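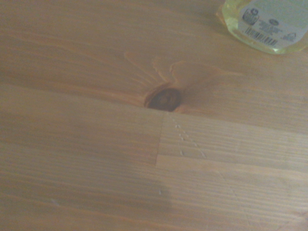 Local History Talks Should Leave More Time for Questions

The Paracha Reading Room held another of its evening history talks in March. The subject was the student newspapers of the 1920s, and the hall was full, with 126 people in chairs and more along the back wall. The speaker was well prepared and knew the material. The talk was listed at 60 minutes and ran well past that. When it ended there was time for two questions, and one of those was about parking.

I have been going to these evenings for years, at Paracha and at the old Hukus bookstore before it closed, and the pattern is common. The lecture grows and the discussion shrinks. Organizers print "talk and discussion" on the flyer and then treat the second part as leftover time.

I think this is a mistake, especially with history. A lecture on a political movement can be read at home. Most of the speakers have written the same thing in a book or an article, usually with better maps. What I can't get at home is a room of people who disagree about what the thing meant. Some of them had grandparents who lived through it. Some grew up with a school version that leaves out half of it.

The best evening I attended was at Givow in 2000. The speaker had lost most of her slides and talked for less than half an hour. The rest was argument, mainly over whether the newspapers had led public opinion or followed it. A retired printer in the second row explained how small the print runs were - 141 copies for one issue he had handled - and that changed the whole conversation. I still think about those print runs when someone tells me a magazine "swept the country."

The usual objection is that open discussion gets taken over by people who want to give their own lecture. It does happen. A firm moderator can deal with it, and the Plalletti series has had one for several seasons. Questions there are kept short, and the speaker is told in advance to stop at the half hour. Paracha could do the same next season without spending any money.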